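Robots and everyday work, session 4
Can they do the chores yet?

Rough notes, tidied a bit. Reading for this one is the Głowacki chapter on tidying plus Csizmadia's two short pieces on shop floors. Do the Csizmadia first, its easier.

Where we left off: a factory arm on a fixed line is good at its job. Same part, same place, same light, all shift. Move the part a hand's width and you may have a stoppage. Homes are nothing but moved parts.

Three words to have straight before the seminar
Reach — can the arm get there at all.
Grasp — can it hold the thing once there.
Task — does it know what "done" looks like. Clearing a table for dinner and clearing it for homework are differnt jobs.

Most demo films show grasp. Most household trouble is task.

Simulation. Cheap, quick, nothing gets broken. Czesław Głowacki's group ran a table-clearing chore 300 times in a simulated bedroom before trying a real one. Success in sim: 220 of 300. On the real table, 11 out of 75. Work out both percentages yourselves and bring them. We'll argue about where the gap comes from (friction, lighting, soft things, objects nobody modelled).

Look at the table and ask what you would pick up first, and what you'd have to move to get at it.

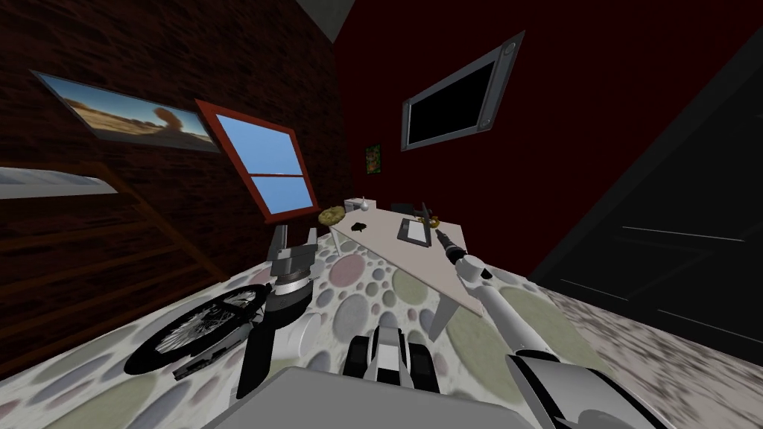 Fig. 2. Simulated bedroom, two-armed robot at a cluttered table. Right gripper close to a flat white tablet or keyboard.

Points to make from Fig. 2:
Flat things are a pain. Two fingers want an edge to get under. People slide a flat thing to the edge of the table and pinch it there, without thinking. A robot has to be taught to slide, or learn it.
Small things next to flat things. Knock one going for the other.
Floor counts too. There's a spoked wheel lying on the rug — is that part of the tidying or not? Who decides? Task again.

Shop floor. Katalin Csizmadia's study at Borkowska, the packing firm. Mixed boxes, four staff, one arm. The arm did fine on rigid cartons and badly on bags. Staff ended up sorting the bags out first, by hand, so the arm got the easy half. Her question: has the chore been automated, or just split? Good essay topic, take it if you want it.

Zullis and Latia both come up in the reading. Zullis is the arm, Latia is the planning software. Students mix them up every year. Grolora is the older system and you can skip it.

Where things stand, my view: single chores in a known room, sometimes. Strange room, mixed clutter, no one watching — not yet. Laundry is worse than tables, see next week.

For next time
Pick one chore you did today. Write out every step, over 20 if you're doing it properly. Mark each one reach, grasp or task. One side of A4, hand it in at the start.

Essay titles go up in January. Ask me before then if you want to do your own.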